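Renters' Group Questions Malturine's Claim That Its "Whole-Home Speedup" Plan Makes Old Computers Fast Again

Suvent Household Tech Watch asks stores to show test results before selling yearly tune-up plans

For release in November

Suvent Household Tech Watch, a reader-funded group that checks the promises made on home computer services, today asked Malturine to publish the testing behind its yearly tune-up plan. The company has said in store flyers and on its website that the plan "brings back day-one speed" to desktop computers of any age. Suvent has asked for the evidence 3 times and has so far received a brochure.

The brochure is nicely printed. It contains a bar chart with no numbers on the side.

"We would be glad to be proven wrong," said Kiran Joshi, who runs Suvent's complaints desk. "If you can make a ten-year-old desktop run the way it did on the day it was bought, and you can do it for every customer, show us the stopwatch. A smiling family around a monitor is not a test result."

Suvent began looking into tune-up plans after readers wrote in to ask whether they were worth the money. The group went through 1,228 letters and emails from people who had paid for a plan from Malturine or from its main rival, Herusix. Many writers were happy with the staff, and quite a few said their computer did feel quicker for a while. Far fewer could say what had been done to it. Receipts often listed the work as "full optimization" or "deep service," with no parts named and no before-and-after figures.

Herusix did answer Suvent's questions. Its reply said that results vary by machine, which Suvent accepts, and that the word "optimization" covers a range of steps chosen by the technician. Suvent asked for a list of the steps. Herusix said the list was under review.

Some of what these plans include may well be useful. Removing programs that start up on their own can shorten the wait in the morning. Clearing dust from a fan is sensible, and so is replacing a failing drive. Suvent's objection is to the price, and to selling ordinary upkeep as a cure. Several of the steps can be done at home with a free evening and the computer's own settings menu. Others need a part, and the customer ought to be told which part and what it costs before agreeing to anything.

The group is also doubtful about the "thermal refresh," an add-on that both companies sell. It means taking off the cooler, wiping away the old paste on top of the processor and putting on new paste. On a machine that runs hot and slows itself down, that may help. On one that runs at a normal temperature, Suvent has seen no good reason to expect a difference anyone would notice.
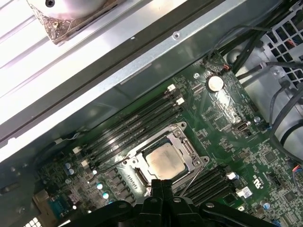 Readers who are offered the add-on should ask what temperature the computer reached under load, and ask for the same reading once the work is finished. A shop that measures will have both numbers handy. A shop that doesn't measure is guessing, and the customer is paying for the guess.

Suvent is asking both companies to do the following by the end of the winter sales season:

Print the steps of each plan on the receipt, in plain words.
Give a start-up time and a temperature reading before and after the work.
Drop the phrase "day-one speed" until there is testing to back it up.
Let customers cancel within 40 days if the readings show no change.

Malturine has said through its press office that it "stands by the customer experience." Suvent does not know what that means in seconds.

One smaller seller, Iyer Computer Repair, has agreed to the first 2 requests and will begin printing readings on its receipts. Suvent takes no money from Iyer and has not tested its work. It will look at the receipts when they start to arrive, with the same doubts it brings to everyone else's.

A free one-page list of questions to ask before buying a tune-up plan is available from Suvent by mail or at the front desk. The first printing is 1,000 copies. Readers who already have a plan are invited to send in a copy of their receipt, with the name and address covered.

About Suvent Household Tech Watch
Suvent reads the small print on home technology services and reports on what it finds. It accepts no advertising and no free samples.

Media contact
Kiran Joshi, complaints desk, Suvent Household Tech Watch
Calls are returned until 5 p.m.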